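Getting the house ready for the first hard frost

Most of the cold-weather jobs take an afternoon if you start in September. Leave them until the forecast turns and the hardware store will be out of pipe foam.

Outside faucets first. Unscrew the hoses, drain them downhill and coil them in the garage. Shut the inside valve, then open the outside tap and leave it open. We have done this on the Todwood house every fall and have lost one washer.

Windows: run a damp hand along the sash on a windy day. Where it feels cold, use rope caulk. It peels off in spring and doesn't take the paint with it. I used 29 feet on the north side alone.

Set the thermostat no lower than 55 if you go away, and open the cabinet doors under any sink on an outside wall.

Salt and sand go by the back door before the snow comes, in something with a lid. A coffee can makes a good scoop. Rock salt stops doing much once it gets really cold — below 15 or so, switch to sand for grip.

Wax the snow shovel with an old candle stub. Wet snow slides off the blade for a few passes, then you wax it again.

Boots: stuff them with newspaper overnight, away from the heater. Leather that dries too fast will crack at the toe.

Bring in the batteries for the flashlights and the weather radio. Keep them in a kitchen drawer, where they will hold up better than in an unheated shed.
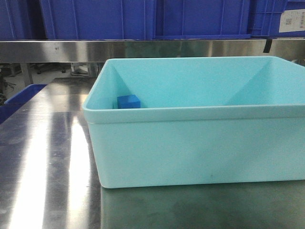 Can I leave a garden hose outside if I drain it?
A drained hose will usually get through a mild winter, but the fittings last longer indoors.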